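Small items on a hard table: notes on dishes, trays and glare

May 9, 2024

Filed under: Workspaces

I have been keeping notes on how small things get set down and picked up on shared tables. Most of the trouble comes from two sources: the surface and the height of the rim on whatever is being moved. The current round concerns a marble table with rounded corners, a shallow white dish and a tan tray with low sides.

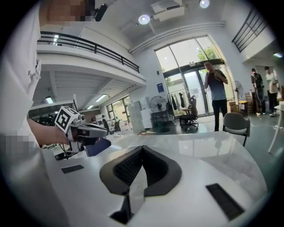
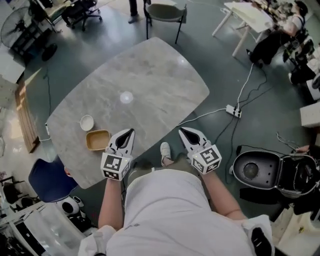 The table first. Gray marble with soft veining is a poor background for a white dish. Under ceiling lights the polish throws back a bright round patch, and anything pale placed beside it loses its outline. The tan tray does not have this problem. If I were choosing crockery for this surface I would choose tan, or any mid-tone, and keep white for a darker table.

Rims are the second matter. A shallow dish with a rim of 8 mm gives very little to hold. It can be taken by the edge or slid to the side of the table and taken from below. Sliding is quieter on wood than on stone. A tray with straight low sides is easier because the sides are parallel and the grip can go on anywhere along them. Rounded corners on a tray are fine for cleaning and bad for lifting, and I no longer pick one up by the corner.

I tried three arrangements at home in January, on a stone-topped side table from Grultudari:

Dish inside tray. Compact, but two lifts are needed where one item is wanted, and the dish moves when the tray tilts.

Dish and tray side by side, 40 mm apart. Good access to both. This is the one I kept.

Dish behind tray. Every reach for the dish passes over the tray. Rejected on the first day.

The gap in the second arrangement matters more than I expected. At less than 40 mm my fingers touched the tray while I was reaching for the dish. More than that used up table without making the reach any easier.

Distance from the edge is the other setting. Close to the near edge means less leaning, which the lower back notices after a long session. Too close and a sleeve takes the dish with it. Loose cuffs are the usual culprit – I roll mine to the elbow. I settled on 44 mm from the edge to the nearest side of the tray, measured with a Vumon steel rule, and marked it with a strip of low-tack tape.

Felt pads were a partial success. The Tudska ones held on the underside of the tray and came off the dish, where the foot ring is too narrow for them. The Le Roux pads are thinner and stayed on both, at the cost of a slight wobble until they had flattened. A silicone mat would solve the sliding and the noise together, but it also collects crumbs, and I did not want another thing to wash.

Floor cables deserve a line. A power strip beside a table should sit on the side where people do not stand, with the slack gathered and tied. A dark cable on a dark floor is hard to see, so I use white ones where there is a choice.

Still to do: repeat the side-by-side arrangement with a heavier dish (mine is 269 g) and try a matte tray against the glossy one. I will add the measurements to this post when I have them.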